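Misness Prop Shelf: data card

Maintained by Umut Çetinkaya, Ruvmont workshop

Summary

Misness Prop Shelf is a list of the small objects kept for sorting and put-away tasks in the Ruvmont workshop, with notes on the storage they go into. The list has 300 entries. Each entry gives a short name, main color, general shape and whether the object is soft or rigid. Version 2 replaces the older Keskin list, which mixed props with office supplies.

Storage

Open containers stand on a wire shelving cart. Clear bins take mixed props. Trays are for long or narrow items. Names in the "container" field follow color first, then type, as in "blue tray" or "clear bin".

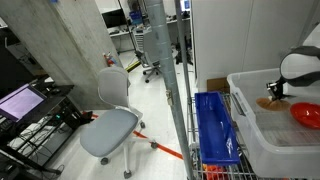 Clear bin with a tan round item and a red bowl, blue tray to the left.

Soft props

Plush toys are listed under the thing they imitate, with "plush" added. A bun is "bun, plush" and goes with food, even if it ends up next to toys. Use the main outer color in the color field and put trim in the notes. For the bun that means brown, with cream trim.
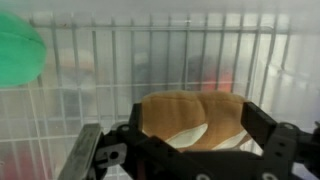

Room

The cart is next to a tall metal post. An office chair and a black desk with a monitor are on the other side of it, near the concrete pillar. Red-orange tape runs across the floor between the chair and the post. Furniture is not part of the prop list and has no entry numbers.
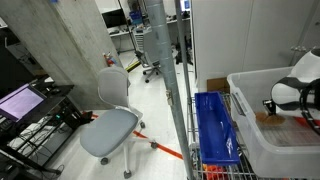

Known issues

Entries copied from Keskin may still say "beige" where we now use "tan".
Bowls and shallow dishes share one shape code.
The weight field is blank for anything over 500 grams.

Changes

November: merged the Pernden kitchen props, removed duplicates, renamed "box, see-through" to "clear bin".

Send corrections to Umut with the entry number and the field to change.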